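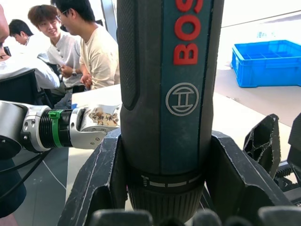 The Cordless One

Kevser Tuncer did not believe the bookcase would take an hour. The Rinovley leaflet said an hour, and the leaflet also said "no special skills," and she had owned enough furniture to know what that was worth.

"You'll need a screwdriver," said her sister-in-law, Hülya Tokgöz, over the phone.

"I have one."

"A proper one. Use the Bosch."

The Bosch had been a gift from Hülya in January. Kevser had thanked her and put it in the drawer with the takeout menus. It was a dark bluish green, a color she associated with dentists, and it had a ring of little white dashes near the business end that you were supposed to turn. Turn to what? She had built every stick of furniture in her last two apartments with a hand screwdriver that came free with a bathroom scale, and only one thing had ever fallen down.

"It's for the torque," Hülya said.

"I know what it's for."

She did not know what it was for. She set the ring somewhere in the middle, the way she set ovens, and laid the side panels out on the rug. The store wanted 697 for this bookcase fully assembled and 381 for it in a box, and Kevser had stood in the aisle doing the subtraction with real contempt. Somebody was getting paid a lot to turn screws.

The first screw went in before she was ready. She backed it out to see whether it had done any damage, then ran it in again. It stopped flush. She checked it with her thumbnail. One screw proved nothing; the free screwdriver had been fine on first screws too.

By the fourth shelf she had stopped checking.

"How is it?" Hülya asked when she called back.

"Loud."

"But how is it?"

Kevser looked at the bookcase. It leaned a little toward the window, although that could have been the floor. The back panel was on the right way around. There were 5 screws left on the rug, and she had been through the leaflet twice without finding where they belonged.

"They gave me extra screws," she said.

"They don't give extra."

"Well, they did this time."

She put the screws in a teacup and slid the teacup onto the top shelf, toward the back. Then she waited with one hand flat against the side of the bookcase, listening to Hülya breathe.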